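Drarkidham Household Machines Group
Minutes of the October meeting, back room at Kirkegaard, 7.30 start

I took the minutes again, so any muddle is mine. 13 of us came, which meant fetching the stools from the hall. Last month's minutes were agreed after I changed "dishwasher" to "dish rack" in item four. Sorry about that!

1. Money. We have 517 pounds in the account. Kirkegaard want the room hire paid by the term from now on and we said yes.

2. Can they clear a table yet? This was the big one and it ate most of the evening. Half the room thinks putting the crockery away is as good as solved, and the other half (me included) would like to see it done in a kitchen with a dog in it. We talked through the Skatuma write-up, which claims 867 clean pick-ups in a row, but all with the same mug — and I've never owned two mugs alike. Stacking came up too. A person nests bowls without looking, big one at the bottom, while a machine has to work out which fits in which, and then get a grip on a thin rim.

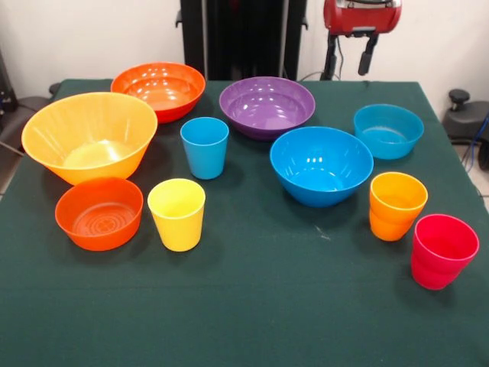

Item 2: six bowls and four cups on the green cloth, none of them stacked.

We agreed that shiny bowls are probably harder than matt ones, what with all the glare, and that cups with a stepped side ought to be tried separately from the plain ones. No vote was taken on whether any of it counts as a chore done. I'd say it doesn't until the table gets wiped as well.

3. Shop floor. Cetinen have quoted 3,000 pounds for a shelf-filling trial at the farm shop. Far too much for us, though the shop may go halves. I'm to write and ask what happens with dented tins.

4. Any other business. Laundry folding was put off again (third time). The tea urn needs descaling.

Closed at 9.40. Next meeting in November, same room, and please bring your own mug.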